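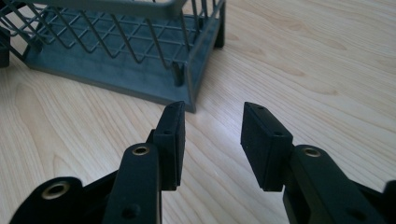

Slide 1. Hand-held gripper at the dish rack, jaws open.

Speaker notes: Learning to place dishes from hand-held demonstrations
Presenter: Araceli Barrera, Otico Manipulation Group
Internal methods review, July 12, 2020

Opening (slide 1 stays up)

Good morning, and thank you for the invitation. I am presenting on behalf of the Otico group. Roel Smits led the data analysis and will join me for questions at the end.

The subject of this talk is a method for teaching a robot arm to place dishes in a rack from recordings made by people. The view on the slide is the kind of view our policy receives. Both finger pads are visible, and so is the front corner of the tray. I would ask you to keep that corner in mind, as it comes back in the results.

[Pause. Check that the back rows can see the slide before moving on.]

Slide 2. The question

Our group has recorded demonstrations by remote control of the arm for several years. The recordings are accurate but slow to make, and operators need a good deal of training. We asked whether demonstrations made by hand could replace them for the Gulusa task set, and how many would be needed.

Placing a plate in a wire rack is a demanding test. The wires are thin, the gaps between them look alike, and the rim of the basket often comes very close to the camera and goes out of focus. A small error in angle is enough to send the plate to the wrong slot.

Slide 3. Data

We collected 2,000 demonstrations in June. Each begins with the gripper open and ends when the operator has released the plate and moved back. Operators were told to work at their normal speed. We gave no instruction on which slot to use.

Of these, 243 were removed before training. Most were removed for tracking loss, and the rest for a plate that was dropped or placed outside the rack. Roel has the full breakdown in the handout. Please do not read the table aloud if time is short.

Slide 4. Method

The policy, which we call Montes, takes a short history of camera views and the width of the jaws. It returns a sequence of hand motions relative to the current position of the gripper. It is given no map of the table and no model of the rack.

Two choices deserve mention. First, all motion is expressed in the gripper's own coordinates, so the position of the rack on the table does not have to be known ahead of time. Second, we correct for the delay between the camera and the arm. Without that correction the arm overshoots on the last part of the approach.

[If asked about the earlier Plumetti method: it used a fixed overhead camera and was tested on a different rack. The numbers should not be compared directly.]

Slide 5. Results

We trained on subsets of 400 and 800 demonstrations as well as on the full cleaned set. The largest gain came between the first two. Going from 800 to the full set helped mainly with rack angles that were rare in the smaller sets.

The corner of the tray matters more than we expected. When we masked it in the input, the policy still reached the rack but chose its final angle poorly. When we masked the background tabletop, the change was within the variation between training runs. We take this as evidence that the policy lines itself up on the rack. We do not claim that it would do so on every surface.

Slide 6. Limits

All trials used one model of rack. Bowls and cups were not tested. Failures were most common when the plate hid the tray during the last part of the motion, and we do not yet have a remedy for this.

Slide 7. Next steps and questions

The group will repeat the study with a second rack and with bowls. Requests for the cleaned recordings should go to Roel Smits.

[Return to slide 1 for questions. Allow ten minutes.]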